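A place for the milk

Thursday, January 21, 2021

Delyth Meredith believes most kitchen mess is a failure of geography. Give each thing a patch of its own, she argues, and people will put it back. She has been selling this idea to offices under the name Valel, and she has a way of saying "patch" that makes it sound like a discovery.

I have shared kitchens for most of my working life and I came to our talk unconvinced. In my experience people know perfectly well where the milk goes. They leave it out anyway.

"They know in theory," she says. "They don't see it. A plain worktop tells you that anywhere will do."

Her answer is blue tape. She marks the surface off in long lines, leaves big cells between them and lets people get on with making their drinks. 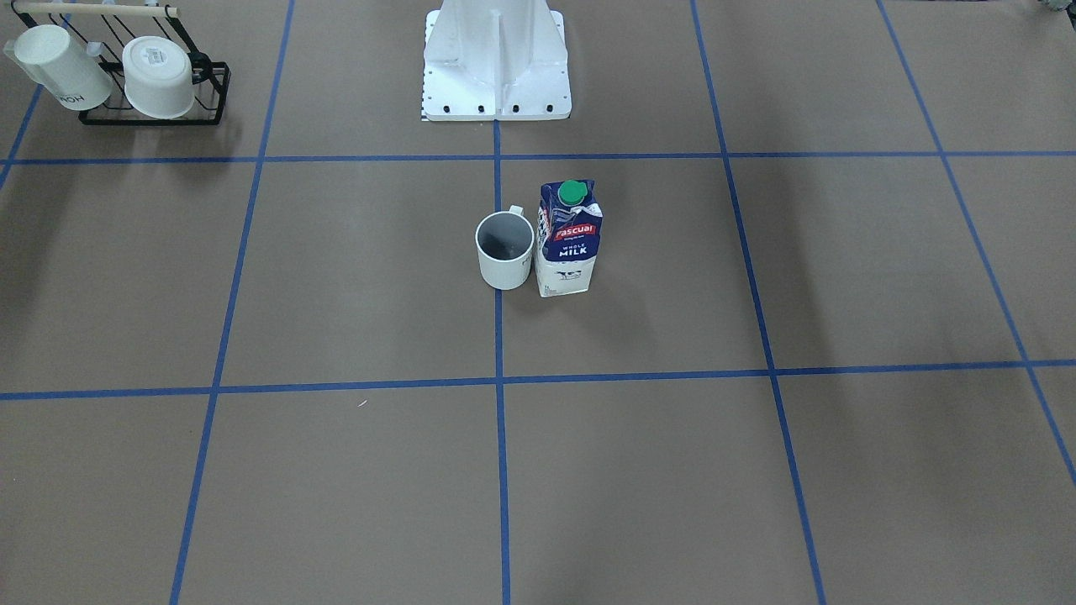

The courses cost 800 pounds for an office kitchen, tape included. I asked whether that was a lot for tape. She said the money was for the thinking, and that a client called Zorkholm had paid it without a murmur. Had Zorkholm's kitchen stayed tidy? "It stayed tidier," she said. For how long? She would have to check.

Meredith is more convincing on the small stuff. She likes large cells, as small ones make people feel told off. She won't write labels. She is also against filling every cell, and gets quite heated about it.

"The bare ones matter most. If there's nowhere free to put your mug down while you pour, the whole thing falls apart by Tuesday."
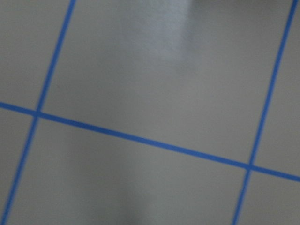 The case against

Baldur Bjarnason managed the kitchen at Elex, a firm with 70 staff and one sink, when the tape went down there. He is polite about it.

"The first fortnight was lovely," he says. "Then it was just a worktop with lines on it."

He also found that the tape needed looking after. Pieces lifted, somebody pressed them back a bit crooked, and the neat plan drifted. Meredith says a wandering line does no harm so long as the cells can still be told apart.
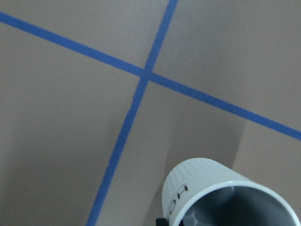 Bjarnason doesn't agree that the lines did the work in the first place. He thinks people behaved because a stranger had come in and made a fuss of the kitchen, and he suspects a new kettle would have done the same for 40 pounds. I put this to Meredith, who laughed and said she had heard it before, usually from managers.

She does accept that she has no proper before and after figures. There is a survey, with 105 replies, but it asked people whether they liked the tape, and most of us will say we like a thing if it saves an argument.

Her next job is an office in Cáceres, where she hopes to leave the lines down for longer and keep a record of what ends up where. I would like to read it. In the meantime I tried a strip on my own worktop at home, with the teapot on one side and the post on the other. The post was over the line by supper.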